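Vovumitz Kitchen Supply
Home > Grinding and Blending > Mixer Grinders

Presus Mixer Grinder, 650 W, three jars
Price: Rs. 3,923
In stock
Page checked by Naveed Swati, 2/22/19

The maker calls this "the last grinder your kitchen will ever need." We have read that line on a lot of cartons. What we can say is that the Presus is a decent mid-priced mixer grinder that makes good coconut chutney, middling idli batter and a fair amount of noise. If you cook for two to four people and grind something most days, it's worth a look. If you make batter for a crowd, buy a stone wet grinder and skip this page.

What comes with it
Motor base, 650 watts
Large wet jar with lid
Medium dry jar for spices and dals
Chutney jar, 190 ml
Spatula and printed manual

The large jar is the one people ask about. Soaked rice goes through it in batches, and the maker's advice to fill it to the top line is optimistic. We stopped well short of the line and still had to scrape the sides twice. The batter was smooth enough for dosa. For idli it warmed up more than we like, and cold water in the jar helped only a little.

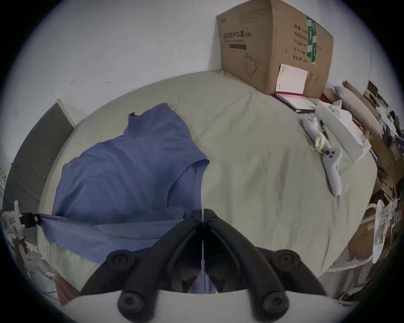
Black gripper and pale sheet

Dry spices are where it earns its price. Coriander seed, cumin and dried red chili came out fine and even after short bursts. Turmeric root was another matter. The leaflet says it can take "all hard spices," but we would break the root into small pieces first, and even then we didn't enjoy the sound. The lid on the dry jar fits tightly. The one on the wet jar less so, and a spoonful of tamarind water found its way down the side on the first try.

The leaflet also promises "restaurant taste." A motor has no opinion on taste. Roast your dal properly, don't drown the coconut, and you'll get a good chutney from this or from the cheaper Rind model two rows down our list. The Rind has a weaker switch and a thinner cord. Whether that is worth the difference in price is up to you.

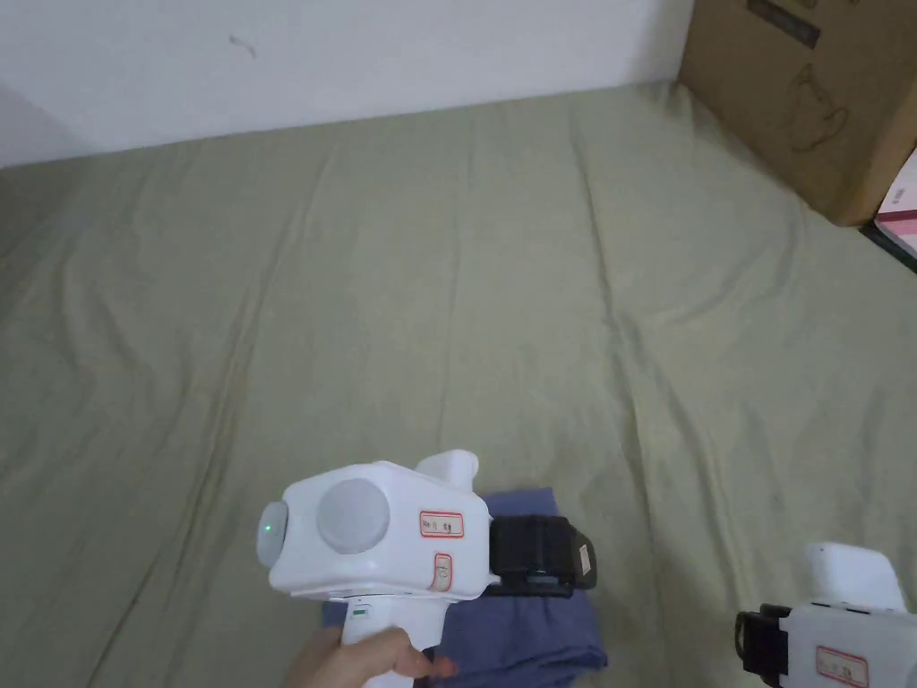
Jar size matters more than wattage, and it's the thing shoppers check last. A chutney jar that is too big leaves a small amount of coconut stuck to the wall, well above the blades. One that is too small means grinding in rounds while the tempering burns. Carton art won't settle it for you, either. Take the brown cardboard box in the photo, with its faint outline of something like a cup or a kettle under a dark label: a drawing like that says nothing about how much a thing holds. Read the number in milliliters, then pour that much water into a bowl at home and look at it.

Speed settings
There are eight positions on the dial, which is more than anyone needs. We used low, high and pulse. The steps in the middle sound alike and grind alike. The maker lists a separate use for each one, down to "soft fruit" and "very soft fruit," and we couldn't taste the difference in a mango lassi.

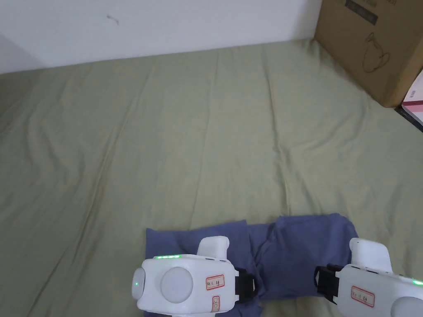
Can I use Lukia jars on the Presus base?
They sit on the base but don't lock, so we don't sell them for this model. Order Presus jars, or stay with the Lukia machine if you already own the jars.

Cleaning
Rinse the jar right after grinding, then run it with warm water and a drop of dish soap. Wipe the base with a damp cloth and keep it out of the sink. The manual says the jars are stain proof. Ours had a yellow ring after one batch of turmeric paste, and it's still there.

Warranty and spares
The motor is covered by the maker. Blades, lids and rubber rings are not, whatever the sticker suggests. Keep the bill. Spare rings for the wet jar are due in March, and we'll list them when they are on the shelf and not before.

Related items
Rind Mixer Grinder, two jars
Lukia chutney jar (Lukia base only)
Silicone spatula, narrow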